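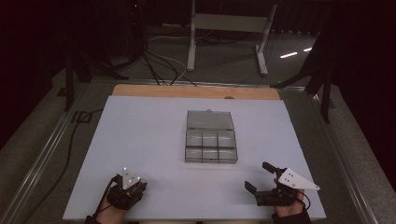
Sorting small bits into a six-compartment box

By the Postine workbench desk, August
85 shares | 3 comments

Quick one. Open the lid all the way back so it lies flat. Empty box first, always.

Screws and washers in the far row, they get used least. Near row for what you grab daily. One kind per compartment, no mixing!

Dont fill to the top or stuff hops over the dividers when you close it. Two thirds is plenty.

Lid down, press the latch till it clicks. Label on teh lid. Then give it a gentle tilt, see if anything wanders.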